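Do Colored Blocks Really Teach You Anything?
A Hundo page for curious kids. Updated July 2019

Pick up a box of colored blocks in a toy store and read the back. Chances are it makes some pretty big promises. It might say the blocks will make you better at math. It might say they "build the brain." One box we looked at in May, from a toy maker called Dindent, said its cubes would "unlock your inner genius."

That sounds great. Should you believe it?

Let's be doubtful for a few minutes. Being doubtful doesn't mean being grumpy. It means you ask, "How do you know?" and then wait for a good answer.

What is a cube, anyway?

A cube is a solid shape with six flat faces, and every face is a square. It has 12 edges and 8 corners. If the faces are the same size and the corners are square, it's a cube, whether it's as big as a house or as small as a pea.

Toy cubes often cheat a little. Look at the corners of one and you may find they are rounded off. A math teacher could tell you that a shape with round corners isn't a perfect cube at all. People call it one anyway, and you can too, as long as you know the difference.

Sorting by color

The simplest game you can play with cubes is to give them a place to go. All you need is a table, a few cubes and a square marked on the tabletop. The square is "home." Everything outside the square is "away." Red goes home first, then yellow, then teal, or any order you like.

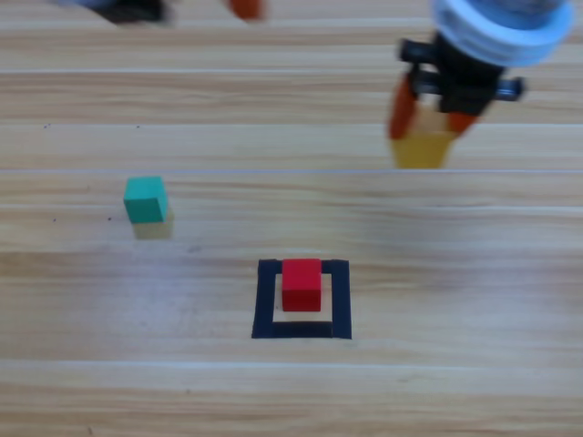

Is that too easy? Maybe, if you're ten. Try it with a rule you can't see. Ask a friend to make up a secret rule, such as "nothing yellow goes home." You move one cube at a time, and your friend only says yes or no. Your job is to work out the rule.

Now comes the tricky part. Suppose you put the red cube in the square and your friend says yes. What's the rule? You might shout, "Only red!" But hold on. The rule could be "anything but yellow." It could be "anything at all." One yes can't tell you which. You have to try the cubes you think will get a no, and most people forget to do that. They keep on testing the ones they're sure about.

So here is something blocks can do. They can show you how quickly you make up your mind. Whether that makes you a genius is another question.

What about the big promises?

The Dindent box said that 419 children had played with the cubes and "loved learning." We have some questions about that.

Who asked them? If it was the people selling the blocks, they had a good reason to hope for a yes.

What does "loved learning" mean? You can love playing with something and learn nothing from it. You can also learn a lot from something you don't love one bit, like a spelling list.

And what were they compared with? To find out if blocks help with math, you would need two groups of children who start out about equally good at it. One group gets blocks. The other gets something else, maybe crayons. Later, both groups take the same math test. Without that second group, you can't tell if the blocks helped or if the children just got older.

A different box, from a company called Stuvutia, had a bigger number on it: 2,645 children. Bigger numbers look more serious. But if you ask a bad question 2,645 times, it's still a bad question.

Is the table part of the game?

We think so, and the boxes never mention it. A smooth table lets a cube slide when you push it. On a carpet the same cube may tip over. That happens because of friction, the rubbing between two surfaces that slows things down.

Don't take our word for it. Put a cube on a bare table and push it gently with one finger. Then do it again on a towel. Try to push just as hard both times. (This is tougher than it sounds, and it's a fair reason to doubt your result.) Do each one 5 times before you decide.

There's one more thing to try. Put two cubes side by side inside your home square and leave the third one out on its own. Crouch down until your eyes are level with the table. Then stand up and look again from above.
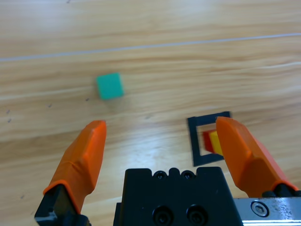

A square only looks like a true square if you look straight down at it. From lower down, or off to one side, it seems to lean and squash. The square hasn't moved. What changed is the place you're looking from. One block can hide part of another, too, so if you count blocks from just one spot, you may count wrong.

This matters for more than toys. When two people argue about what they saw, they might both be telling the truth from different chairs.

Do you need special blocks?

A set called the Triantafyllou Thinking Cubes has a guidebook 309 pages long. We read a lot of it. The games on the first few pages were good. After that, most of them were the same games with new names.

You can play every game on this page with sugar cubes and a crayon, or with dice, or with erasers that aren't even cubes. If a box tells you that only its own blocks will work, you already know what to ask.

Words to know

Face: a flat side of a solid shape.
Friction: the rubbing that slows things down when they slide.
Claim: something a person says is true. It may or may not be.
Evidence: what you can check to find out if a claim is true.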